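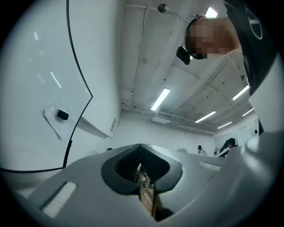
*Urkgate, April*

**Exposed ceiling**, also called an **open ceiling** or **open soffit**, is a form of interior finish in which the underside of the floor or roof above is left in view together with the services fixed to it. It differs from the suspended ceiling, in which a grid of tiles hides the structure and services behind a level surface. Exposed ceilings are found in workshops, offices, schools, shops and converted industrial buildings.

The parts of an exposed ceiling are commonly the beams, the pipes or conduits, the ducts and the cable trays, with light fittings hung among them. In the illustrated room the ceiling is white. A duct and cable tray cross the back of the room below the lights, and a small rectangular air vent unit is mounted on the duct.

## Terms

The *soffit* is the underside of the slab, deck or roof. The *services zone* is the depth between the soffit and the lowest duct, tray or fitting. *Clear height* is measured from the finished floor to the lowest fixed item, so that a room with a high soffit may still have a modest clear height where a duct crosses it.

A *conduit* is a tube that carries wiring. A *cable tray* is an open support on which cables are laid and tied. A *duct* carries air. The three are sometimes confused in older building records, where "trunking" may stand for any of them.

## Layout

Services are normally set out in layers. Drainage and other pipes that need a fall are placed first, as they cannot easily be moved. Ducts follow, being the largest items, and cable trays are fitted at a level that allows cables to be added later. Lighting is hung last.

Most runs are set parallel or at right angles to the beams. A diagonal run uses less pipe but is more noticeable from the floor, and some design guides discourage it in rooms used by the public. Others accept it on the ground that an exposed ceiling makes no claim to regularity. A long pipe or conduit follows a diagonal line in the room shown.

Light fittings may be fixed directly to the soffit, attached to a track or hung as pendants. A pendant on a rod stays in position when air is moving, while one on a flex may sway. Round pendants are often used to light a general area, and linear fittings to light benches and desks.

## Colour

White is the usual colour for small and medium rooms. It reflects light from the fittings and makes beams and pipes less distinct from the surface behind them. Dark grey and black are used in theatres, shops and restaurants, where attention is meant to stay below the level of the lights.

Painting is generally done by spray after the services are in place. Labels, valves, detectors and the moving parts of vents must be masked. Where a pipe carries a colour code, the code is left uncovered or is applied again over the new paint.

## Walls and vertical surfaces

Where there is no ceiling void, cables for equipment lower in the room have to pass down a wall, a column or the side of a cabinet. They may be enclosed in a surface channel or left loose. A thin black cable is easily seen against a white surface, and white channel is often chosen for that reason.

The same surfaces are used for notices, room labels and working papers. Sheets of paper placed near an air outlet tend to lift and curl, and are best held at the bottom as well as the top.

## Use in Urkgate

The exposed ceiling became common in Urkgate through the conversion of the Nurkier works, a former group of textile buildings with 2,220 square metres of floor space. The first proposals provided for suspended ceilings throughout. The architect Mitsuko Fujimoto revised them after a survey recorded 157 separate pipe and conduit runs, many of which would have required access panels. Suspended ceilings were kept in 22 rooms, chiefly offices and washrooms, and the others were left open and painted white.

The Sakamoto building, on the opposite side of the yard, was altered in the following phase. Its cable trays were set 200 millimetres below the beams to leave space for later wiring. Lighting was supplied by Zirkadik, a local maker of pendant and track fittings.

Fujimoto's notes on the two schemes were issued to later tenants as a fitting-out guide. The guide asks tenants to remove disused cables when they leave and to record any new hole made in a beam.

## Advantages and drawbacks

An exposed ceiling gives greater height and allows services to be inspected without lifting tiles. Leaks can be traced more readily, and a bare concrete soffit can help to keep a room at an even temperature.

Sound is the most frequent complaint. Hard surfaces overhead return speech and machine noise to the floor, and hanging baffles or sprayed absorbent coatings may be needed. Dust settles on ducts and trays and must be removed from a ladder or platform. The cost is not always lower than that of a suspended ceiling, as services in view call for neater fixing and more painting.

## See also

- Suspended ceiling
- Cable tray
- Pendant light
- Nurkier works
- Soffit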